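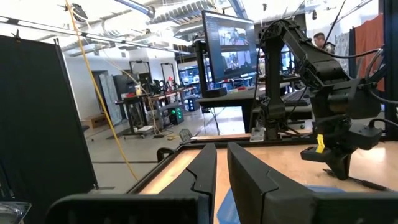
Trinidad Palma says the strata can't make you pay for a water leak you didn't cause. I wish that were the whole story, so I'm going through what happened in our building.

We're in a block of 12 units in Foley. In January the flexi hose under the upstairs neighbour's basin let go at 3 am. By breakfast our bathroom ceiling was on the floor.

The building policy covered the ceiling and the walls. It didn't cover our carpet, the bed or anything in the wardrobe. That comes under contents insurance, and we had the cheapest kind.

The excess on the building claim was $500. The by-laws let the owners corporation pass it on to whichever lot the water came from. Ours did. The neighbour argued, then paid.

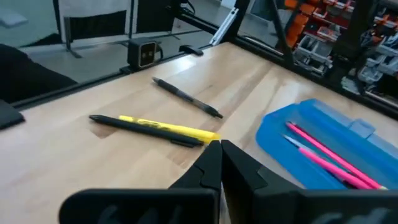

The plumber charged $215 for the call-out and a new braided hose. The hose itself is a cheap part. He said to look for rust spots or fraying near the crimp and swap it if you see either.

I checked ours that weekend. The kitchen one had rust at both ends, so it's been replaced. The laundry one was fine, but I did it as well.

Other thing: find out where your isolation tap is. Ours is behind a panel in the hallway with four screws in it. The neighbour's was painted over and wouldn't turn, so the water ran until someone found the main out the front.

We've asked for isolation taps to go on the agenda for the next general meeting. If you're renting, email the agent about the hoses and keep a copy.

Drying the carpet took roughly 12 days with two hired fans. The underlay went to the tip.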